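Roxana Bratu folds on the sofa. Always has, she says, tables are too hard and beds are too low.

We talked for an hour in May at her place off Kuswood, coffee going cold, and she kept folding the whole time. She runs the little Flemeck laundry service out of two rooms. 72 regular households. Her busiest week so far was 146 bags and she does not want another one like it.

"People think it's the washing," she says. "Machines wash. I fold."

Her method, if its a method. Sleeves in first, then the sides, then up from the hem. Never touch the collar. "You pull a collar once, it's wavy forever. Customers see that before they see a stain."

Soon-im Seo, who started with her two years ago, does it differently. Thirds, then a roll. They've argued about it. "She's faster than me," Bratu admits. "Mine sit better in the bag." Seo, when I asked her later by phone: "Roxana's sit better because she does them twice." Both laughed about it, separately.

White T-shirts are the worst, they both agree on that. Plain cotton, nothing to line up against, every crease shows. Bratu does the colors first, and the dark things, gets them stacked and out of the way. Whites go last, one at a time, on the long part of the sofa. 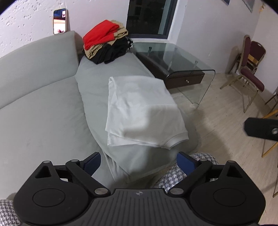 She charges by the bag, not the piece, so nobody is paying her to fuss over a hem. She fusses anyway. Refolded one shirt three times while telling me about her first landlord on Dow street, who wanted his socks ironed.

Did she iron them?

"One month. Then I moved."

Prices go up a little in the fall, she hasnt decided how much. Seo wants a proper table. Bratu says they can have a table when the sofa dies.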